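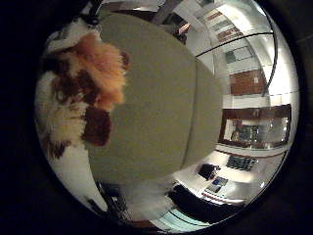 orange fluff, up close

September, late. Rain since lunch. Should be asleep.

Walked to Dalbridge for the boiler part and the shop was shut, so walked back. 4 miles for nothing. Left heel rubbed raw. Rang Ruvley when I got in, on hold forever, then a man says 460 for a new one fitted, or wait two weeks for the part. Said I'd wait. Cold showers it is. Wrote the job number on my hand, 3824, already half gone.

Soup again. Bread a bit stale, toasted it.

Fiachra Keogh called during the soup. He's taking the Tadari job after all!! Moves before the month is out. Happy for him, I am, but who do I moan to on the walk home now. He wants me to have his bike. Said yes before I thought abuot where it goes. Hall? No. Under the stairs, if I shift the boxes. 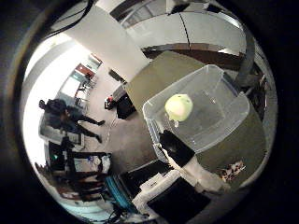

Also he still owes me the Evangelista book and I forgot to ask, again. Ask tomorow.

Read on to page 972, nearly done, don't want it to end. Mom's letter still not answered. Three lines would do. Her knee is better, she says, and the beans came up late.

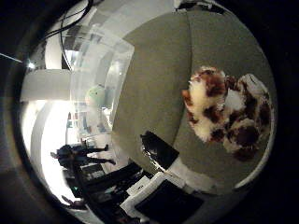
brown and white, very shaggy

Alarm for six. Heel needs a bandaid. Bins out first thing.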